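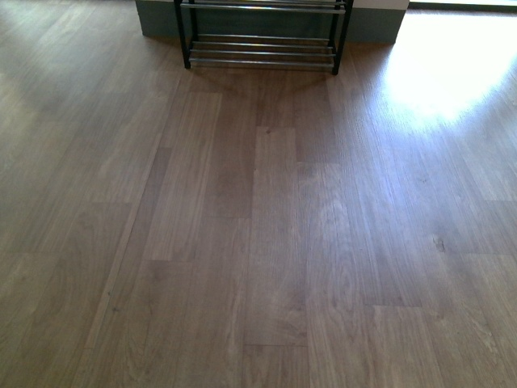
Vekitz Entryway Footwear Set
Data card, June revision

Summary
Vekitz covers one household task: picking up shoes left on the floor and returning them to a rack. It has 192 episodes, recorded in furnished rooms with a freestanding shoe rack against a wall. Still images and text labels are distributed together.

Contents
stills/ color images, grouped by episode
labels/ one text file per episode
rooms.txt floor and rack notes for each room
splits.txt train and held-out lists (held-out is 20 episodes)

Object classes
slide: open heel, single strap
sneaker: laced or elastic
boot: shaft above the ankle
rack: any freestanding shelf for shoes, rods or slats

Each shoe is labeled separately. A pair carries a shared pair_id even when its two halves lie apart or point in different directions.

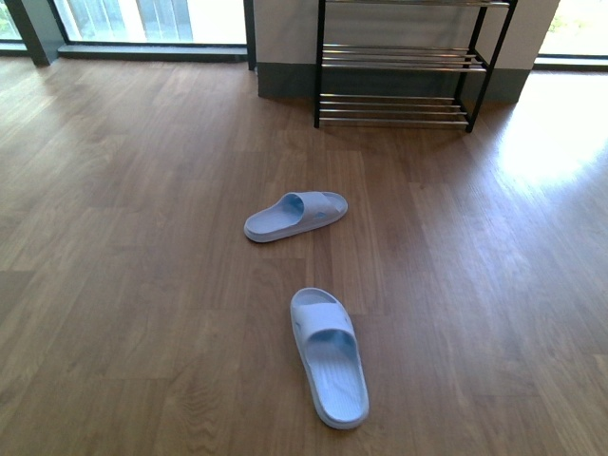 Slides get two extra fields. The heading field is the direction of the toe end, in steps of 45 degrees relative to the rack. The gap field takes one of three values: touching, near or apart. Left and right are not labeled for slides; annotators disagreed too often in the first pass.

Rack state
Values are empty, partial, full and unknown. The value refers only to the visible shelves. If the upper tier is out of view, label the lower tier and set upper_seen to 0.

Known issues
Sunlight on satin floors can wash out plank joints and shoe edges. Affected stills are flagged glare=1 and should be left out of boundary scoring.
Chrome rods were outlined as one region per tier. Single-rod outlines are not available.
Brurkness rooms use an older file naming scheme. Run rename_rooms before loading them.

Maintenance
Labels: Qianru Du, Man-sik Ha
Room notes and splits: Titilayo Bashir
Report label errors with the episode number and pair_id. Corrections go into the next revision, and old label files are kept in labels/prev.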